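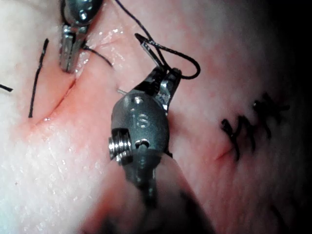 Jisdale Community Board > Local Issues > Facility fee on a regular office visit??

porchlight_58
Got a bill Monday for a follow-up at the Clumside clinic. Same doctor, same building, same exam room with the broken blinds. The visit itself went through insurance like always, and then there's a second line underneath, $200, "hospital outpatient facility." I have never set foot in the hospital. I called and the woman was nice enough, but all she could tell me is that the clinic is "now a department of Tarawneh Health" and the fee "supports access to the full range of services." I was there 8 minutes. What range?

gravelroad
Welcome to the club. They bought the practice in the spring and swapped the sign. Everybody got a postcard saying nothing about your care would change.

mtn_laurel
Read the back of the postcard. Mine had a paragraph in tiny gray type saying "billing arrangements may be updated." I'm not defending it, but they did tell us, sort of.

porchlight_58
"May be updated" doesn't tell anybody anything. My landlord could put that in a lease and I'd laugh at him.

dee_in_flededstead
I work in billing (not for them, and not saying where). Once a clinic is counted as part of a hospital, it can bill the way a hospital does, so you get one charge for the doctor and one for the building. Whether your plan pays the second one depends on the plan. Ask for an itemized bill before you pay a cent, and ask your insurer IN WRITING whether that location was in network as a hospital department on the date of your visit. Those are two separate questions and people mix them up.

gravelroad
And what does the itemized bill get you? I asked for mine. It came back with 3 lines instead of 2 and the same total.

dee_in_flededstead
It gets you the codes. You can't dispute anything without the codes.

oldtimer_routes
I'll be the unpopular one. Small practices around here were dying. The one in Flededstead closed and nobody bought it, and now those folks drive 70 minutes. If a big outfit keeps the Clumside doors open and it costs more, that's a trade I can live with. They've put real money into surgery too, it's all over their website.

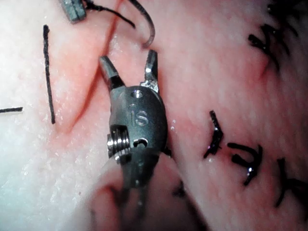

Tip of a surgical instrument, jaws open, "IS" on the housing

porchlight_58
OK, and? I had my blood pressure checked. Nobody came near me with one of those.

oldtimer_routes
The point is it all comes out of one budget.

mtn_laurel
Says who? Has anybody seen that budget? I went through their annual report last November and there's a nice pie chart with no dollar figures on it. Maybe the clinic fees go to surgery, maybe they go to the new sign. I don't see how any of us could tell from here.

gravelroad
My money's on the sign.

hank_n_beans
Not sure I buy the "they saved the clinic" story either. Our old doctor's office was booked solid every time I called. Does a place like that close? I'd want to see something besides a press release.

oldtimer_routes
Booked solid and making money are different things. I ran a shop that was busy right up to the week I locked the door.

hank_n_beans
Fair. Still would want to see it.

sunnyside_kim
Did anyone get the fee taken off? I have the same charge and I'm ready to pay it just to stop the letters.

mtn_laurel
Don't pay yet! A neighbor of mine got hers cut in half by filling out the financial assistance form. She didn't think she'd qualify. I have no idea if that was the form or if she caught somebody on a good day, so don't take it as a promise.

dee_in_flededstead
Do the form either way. Ask them to put the account on hold while it's being reviewed, and write down the time of the call and what they said. Phone reps will tell you a hold is on when it isn't. Check the next statement.

porchlight_58
Update. Itemized bill came. The code description says "clinic visit, established patient," which I already knew. Insurance says the location is in network but the facility part goes to my deductible. So everybody agrees with everybody and I owe $200. I mailed the assistance form this morning and I'm not holding my breath.

gravelroad
Did you make a copy?

porchlight_58
Going back to the library to make a copy of the other one they sent. The first is already in the mail, so no.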